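4.2 Setting out the steamer and the buns

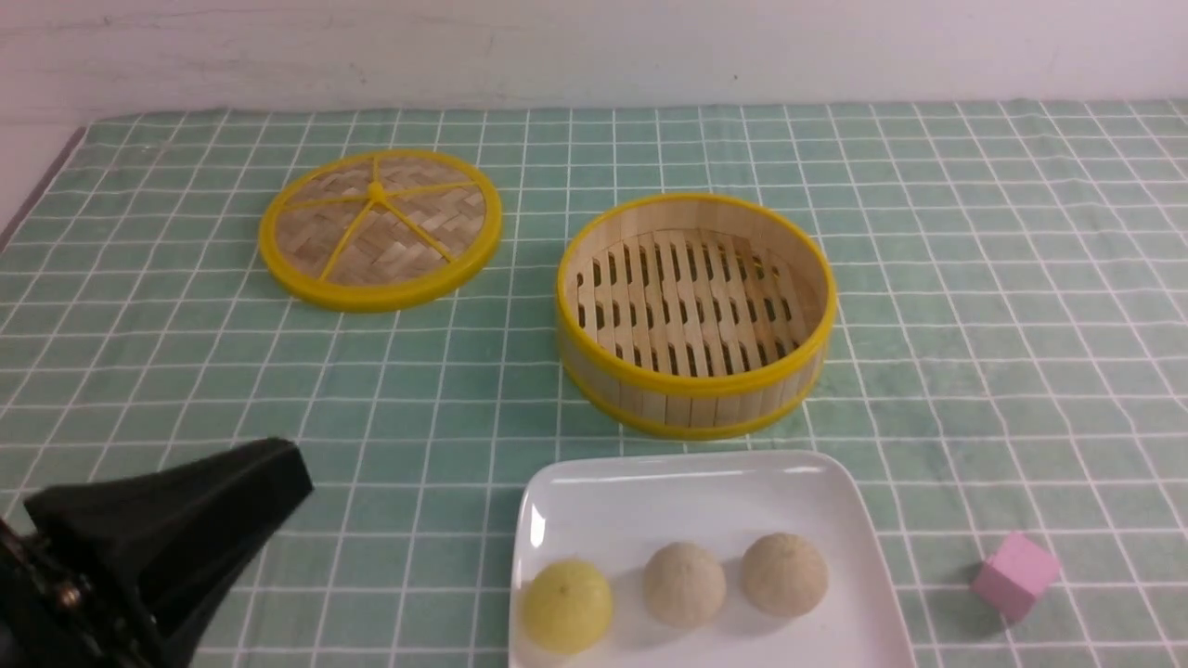
Figure 2. A table laid before steaming: bamboo lid with yellow rim, open basket, and a white square plate holding three buns.

Of all the household routines we looked at in Wivton, loading the steamer was the one we most enjoyed studying. It takes little time, it uses hardly any equipment, and yet people differ in how they go about it in ways that are wonderfully easy to see. This section covers the layout of the table before any food is moved. The loading itself is treated in Section 4.3 and the wait at the stove in Section 4.4.

We logged 103 table layouts across the Wivton and Vuvside kitchens. Each layout was recorded at the point where the cook said the table was ready, and cooks were free to put the lid, the basket and the plate wherever they liked. The one fixed rule was that the basket had to start empty and open.

Figure 2 shows a layout of the type we call "near plate." The plate sits closest to the cook, the basket is just beyond it, and the lid lies flat off to the left. This gives a short, straight path for each bun, from the plate forward into the basket, and it leaves the lid out of that path altogether. We are very fond of this arrangement! A cook who uses it can keep one hand by the plate and one by the basket for the whole job, and the lid can be picked up afterward without reaching across the food.

The other common type, "side plate," puts the plate and basket next to each other at the same distance from the cook. It works well on a wide counter but tends to crowd a small table, and in the Vuvside homes we often found the lid balanced on something else, a rice jar or the edge of the sink. Awasthi's earlier layout scheme groups these two types together under "open basket." We kept them apart, as the position of the lid turned out to matter a great deal for where people paused.

The steamer deserves a few words of its own. The basket in the figure has upright walls of thin bamboo slats and a floor of parallel slats with rows of small gaps between them, so steam has a way up and drips have a way down. A slatted floor also gives the cook some natural lines to work with. Several cooks told us that they set buns along the slats "like parking cars," and one said she had done it since childhood without noticing. The lid is woven, with yellow plastic spokes meeting at a small hub and dividing the top into wedges. Cooks with spoked lids sometimes talked about their buns in wedges too — a habit we did not expect, and one we would love to see followed up.

Bun placement on the plate was looser than placement in the basket. In Figure 2 the buns form an uneven row, with a smooth pale yellow one on the left and an off-white to light beige one with faint speckles in the middle. Mixed plates like this were popular with the families we visited, and they made for lively talk about which bun should go in first. For coding we used the Skestuvo sheet, which scores order and spacing on a scale from 0 to 100. Order was scored from the cook's left, with no credit or penalty for color. Spacing on the plate was noted but left out of the total, and only spacing in the basket enters the results in Table 2.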